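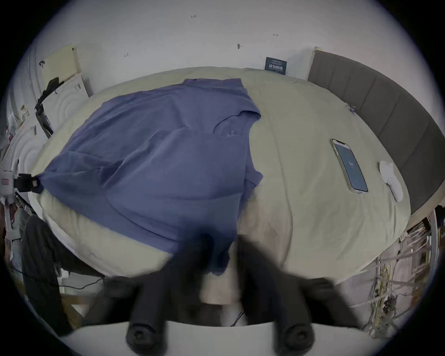 Blue T-shirt on the bed, logo at the collar. Laundry day, so a thread on dye.

Garment dyeing and yarn dyeing fail in different ways. A garment-dyed shirt is sewn first and colored after. The dye reaches the outer fibers well and the inside of the seams poorly. That is why seam edges go pale first.

Most blue cotton is colored with reactive dyes. They bond to the cellulose under alkaline conditions, usually soda ash. Any dye that reacts with the water instead never bonds, and it has to be rinsed out at the mill.

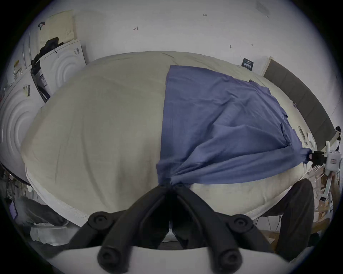

Rinsing is where mills save money. The Halonen plant in Gruvton ran 2 hot rinses per batch until May. Armelle Brunet, who ran their lab, wanted a third for dark shades. Her test lot was 599 shirts.

The extra rinse used almost 2,000 liters per batch. It removed most of the loose dye, and the wet rub grade went up by 2 steps on navy. Dry rub barely moved.

Wet rub is the one to ask for. A white cotton square is wetted, rubbed on the fabric under a fixed load, and graded against a gray scale. 5 is no stain, 1 is heavy.

At home: cold water, inside out, short cycle. Vinegar does not set reactive dye. Neither does salt. Salt helps push dye onto the fiber in the dye bath, and it does nothing for a finished shirt.

Next thread: indigo, which doesn't bond at all. I have the Navesstead swatches and still need the ones from Rundoddale.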